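Facilities and Finishes Working Group — minutes, June 19, 2013

Present: Kristine Espiritu (chair), Kenji Doucet, Pacita Abella, Despina Matić
Apologies: Analyn Aquino

1. **Previous minutes.** Accepted with one correction: the grout order for the Lenlow washrooms was 22 bags.

2. **Floor covering, Lenlow ground level.** Doucet reported on two quotes. Gudinell can supply 432 square feet from one batch. Phetsri can supply the same area from two batches and will not guarantee a color match. Abella noted that shade variation is hard to see in a veined pattern but shows at doorways. Matić prefers a single batch — the corridor is lit from one end. Gudinell selected. Gray marble pattern with light gray wall tile: 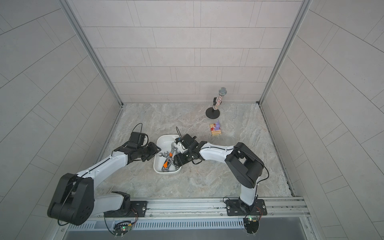
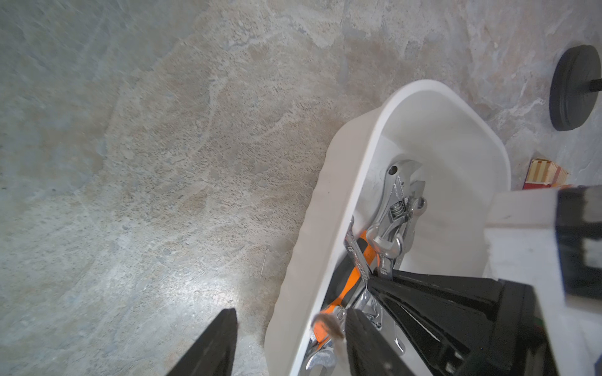
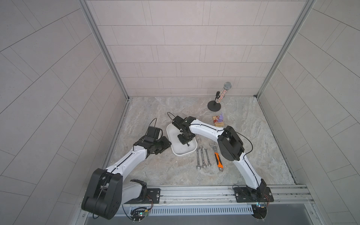 3. **Subfloor moisture.** Readings at the east door remain above the adhesive maker's limit. Doucet to retest before any covering is laid. If the second reading is also high, work moves to September.

4. **Drundeck stairwell.** Nosing strips have lifted on the lower flight. Repair estimate is over $200, not including labor. Abella asked whether screws could replace adhesive. Espiritu to check with the building owner.

5. **Actions**
 - Doucet: moisture retest, Gudinell order
 - Espiritu: stairwell query
 - Aquino: update the finishes schedule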